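Fourteen years of secondhand furniture in Dunbar

12/07/2022

The shop on the main street of Dunbar has no sign out the front. There used to be one, but it came down in a storm and the owner never got round to replacing it. People find the place anyway. She has been buying, fixing and selling used furniture there for 14 years, and before that she worked in the office at Niria, the flooring company, for three.

"I didn't plan it," she says. "I had a garage full of chairs and my husband wanted to park the car."

Her first sale was a kitchen table that went for less than she had spent on sandpaper and varnish. She kept a book from that day on, and still writes every piece into it by hand. The last entry when we spoke was number 3256, a bedside cupboard with a sticking drawer.

Most of what she buys comes from house clearances. She will drive over 371 kilometres for a good dresser, but not for a sofa. Sofas take up room and they don't sell. "People want to sit on it and then they want to think about it," she says. "Then they go to Markix and buy a new one."

She doesn't have much against new furniture. Her own bed is a Porunis, bought on sale, and she says it has been fine. What bothers her is how hard it is to repair. Screws go into chipboard once, maybe twice, and after that the hole is too big to hold anything.

I asked what she looks for first. She said the back and the underside, always. A front can be made to look like anything with a bit of stain and some new handles. Drawers come next - she pulls each one right out and checks the joints and the runners.

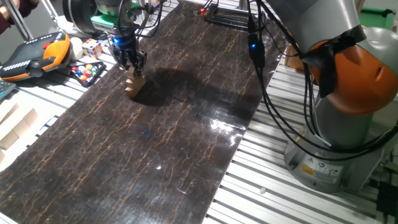
She says that colour is what most customers get wrong. They bring in a paint chip and want the cupboard to match the wall, and two years later they paint the wall.

April is her busiest month, when people are moving house or clearing out a shed before the cold weather. She closes for most of June and goes to stay with her sister.

Would she sell up? She has had one offer and turned it down. "He wanted the building, he didn't want the chairs," she says. "I've still got a lot of chairs."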